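3.2 Paper records in the three offices

The second part of our study concerns the time before a building application enters the computer system. In Sidley, as in many small towns, the applicant still brings the form on paper, and the paper stays the legal record also after the digital copy exists. Gündoğdu and Sestolov work under the same rule, but they have different habits for storage. We describe these habits here, as they explain a large part of the delay reported in Section 4.

In Sidley each application gets its own folder on the day it arrives. The label carries the file number and the street, but not the name of the applicant. Stubbs, who kept the register there until March, told us that names were left out after a complaint from a neighbor. The effect on searching is strong. A clerk who receives a phone call from an applicant must first find the street in the register, and only then can go to the shelf.

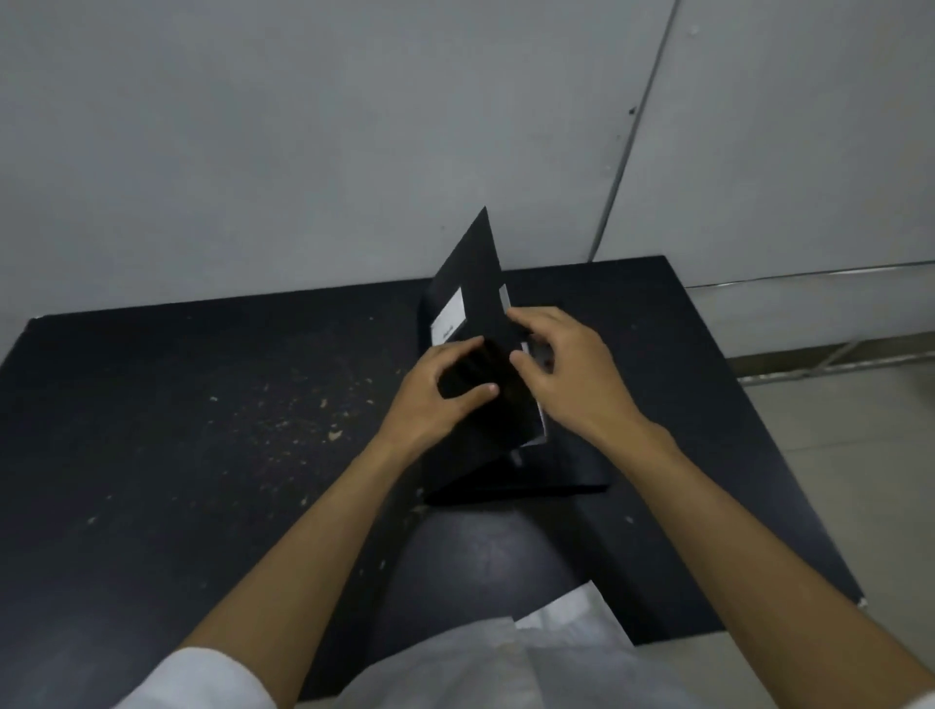

Figure 3a. Black box-type folder with a small white label on the raised flap.

The folders are kept in order of file number. This order is easy to maintain but it separates papers which belong together. When an owner applies a second time for the same house, the new folder may stand 2 shelves away from the old one, and the only connection between them is a line in the register. In Gündoğdu the later application is placed inside the earlier folder - a simple practice, though the folders become heavy and the oldest sheets are often damaged at the corners.

Before a file goes to the examiner, the clerk should put the sheets in the order of the checklist. We found that the instruction for this step is written differently in each office. Sidley asks for the drawings last, Gündoğdu asks for them first, and Sestolov gives no order at all. Examiners in Sestolov told us in interviews that they sort every file again by themselves, and that they do not consider this as part of the examination time. It is therefore missing from the official figures.
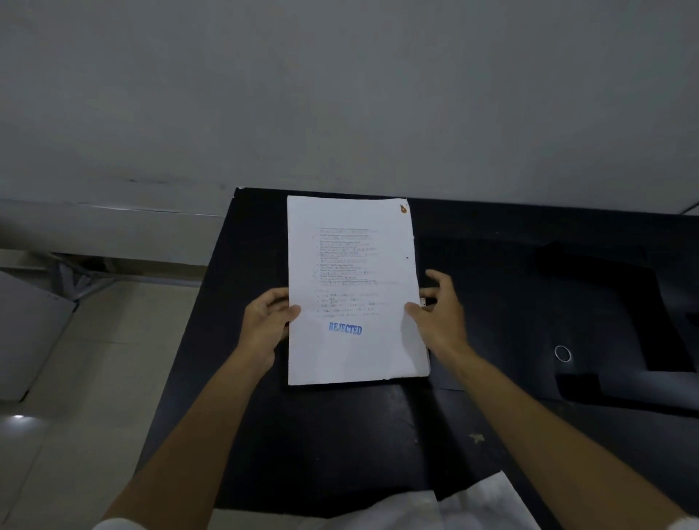
Figure 3b. Stack of sheets held upright in both hands.

The digital copy is made with Clisto, a scanning program used by all three offices. Clisto gives one number to one bundle of sheets, so a page which is added later receives a number of its own. Of the 137 files in our sample, 9 had such separate pages, and in 5 of these the separate page was the one that carried the final decision. A person who reads only the main scan of these files would believe that the case is still open.

Refused applications need special attention. The decision is stamped on the paper, while the reasons are usually given by hand, next to the items they concern. Handwriting is not searchable in Clisto, and light ink is sometimes lost in the scan. The refusal letter repeats the reasons only in a short form.

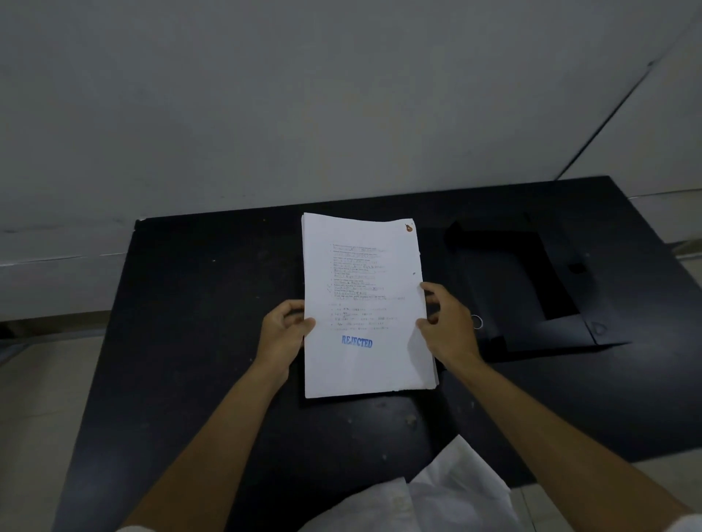 Figure 3c. Top sheet with printed list, handwritten notes in blue ink and the stamp "REJECTED".

For this reason we coded the refusals from the paper and used the scans only for the dates. Where the notes could not be read by two coders independently, the reason was recorded as unknown. We did not ask the examiners to explain their own notes, as too much time had passed for some of the cases. The coding scheme is given in Appendix B, and the treatment of files with more than one decision is discussed in Section 3.3.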